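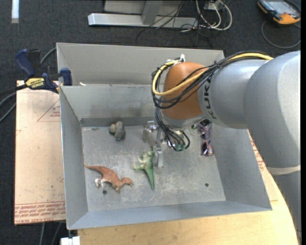

Skiver rebuild and piece check
January 13, 2024

Started on the Skiver that came in from Lammers with the last lot of second-hand sets. It is the Musach speedboat, the older version with the grey hull and the clip-on trailer. The box says 426 pieces. The box is sound apart from one crushed corner, and both instruction books are in it, which is better than we usually get from Lammers. The seller's label says "complete". I have stopped reading those.

Tipped everything out and weighed it before sorting. It came out a good bit heavier than the reference weight in the book from September, so I knew there was stray stuff in with it. Counted after sorting by colour and then by shape: more than 600 pieces, so somebody's Pustville bits have been tipped in with the boat. The yellow window frames and the little picket fences are definitely Pustville. There is also a handful of pieces I can't place at all, thin white plates with a rounded end. Put those in a bag marked UNKNOWN WHITE on the top shelf. If anyone recognises them please write on the bag.

What was missing

Ticked off against the parts list at the back of book one. 14 pieces short once the Pustville parts were taken out. Most are small and common: dark grey pins, a couple of flat tiles, one of the short axles. All of those are in our spares drawers and I have already pulled them. The ones that matter:

Windscreen, clear. Not in the box and none in spares. The Pustville shopfront has a screen of the same width but it is taller and the clips are set further back. Tried it anyway. It goes on, but the driver can't sit behind it with his arms forward.

Rudder, black. Found one in the drawer of mixed blades. It has a chewed edge. Usable for our own test build, not for sale.

Trailer hitch. Missing, and the one I thought we had is the later sort with the longer peg. Does not fit the older trailer, it bottoms out before it clicks.

Cleaning

Washed the whole lot in the sink in lukewarm water with a drop of washing-up liquid, in the net bags, and left the stickered pieces out. Rinsed twice. Laid out on towels by the window. The grey hull parts still have a yellow cast on the side that must have faced the light. The hull bottom is fine. I have not tried the peroxide on this one and don't intend to until we have finished arguing about whether it makes the grey brittle. The test pieces from September are still in their jar lids with the dates underneath, please don't tidy them away.

Stickers: the name on the port side is peeling at the S and the starboard one is on crooked, by the child who had it I suppose. Left both alone. A crooked sticker that is stuck down sells better than a bare patch.

Build

Built the boat from book one, then took it apart and built the second model, the light aircraft, from book two. Wanted to see both in case a missing part only showed up in one of them. Notes as I went:

The step where the hull halves join is as bad as everyone says. The drawing shows the pins going in from the left but you have to turn the model over to get them seated, and the book doesn't show the turn. I have pencilled an arrow on our photocopy.

Clutch on the old dark grey plates is weak. Five of them dropped off when I lifted the hull by the bow. Swapped them for spares of the same shade and it held. The weak ones went in the scrap tub — they look perfectly good, so please don't fish them out again.

The aircraft uses the boat's windscreen as a canopy, so that is missing from both. Without it the wing still locks but there is a gap behind the seat.

Propeller turns freely. The axle had hair wound round it, right down inside the collar. Tweezers and patience.

Left the aircraft built overnight on the shelf to see if the wing sags. The last Skiver we did sagged at the root, and I still think that was worn pins and not the design. Used all new pins on one wing and the original ones on the other. Will look at it in the morning before anything else gets put on that shelf.

On the Pustville parts

Not enough to make anything up, but worth keeping together. The fences are in nice condition and the window frames have all their shutters. I have bagged them and put them with the Pustville bakery, which is short of fences anyway. Somebody should go through that box properly. The parts list for the bakery is the one with the tea stain, and the bottom few lines can't be read, so borrow the clean copy from the ring binder.

Also, the spares drawer labels have drifted again. Short axles were in with long axles, and the drawer marked TILES FLAT had a layer of curved ones at the bottom. I put right what I came across and no more than that.

Things to do

Ask Lammers if the windscreen turned up loose in the van or in another box from the same house. They had a bag of clear parts on the counter last time.

If not, order windscreen and hitch together from Musach spares, one postage. Check the hitch is the short peg before paying. Their listing uses the same picture for both.

Reseat the rudder and decide if the chewed one can be sanded. I would say no.

Replace the box tape. The old tape has gone brown and lifts the print when you pull it, so warm it with the hairdryer first.

Price: left blank on the sheet for now. As boxed with both books and nothing missing it would go in the front cabinet. With no windscreen it goes in the basket with the part sets, and it's a bit good for that.

Parts trays for this one are the blue ones at the end of the bench, lids on. Please leave the lids on.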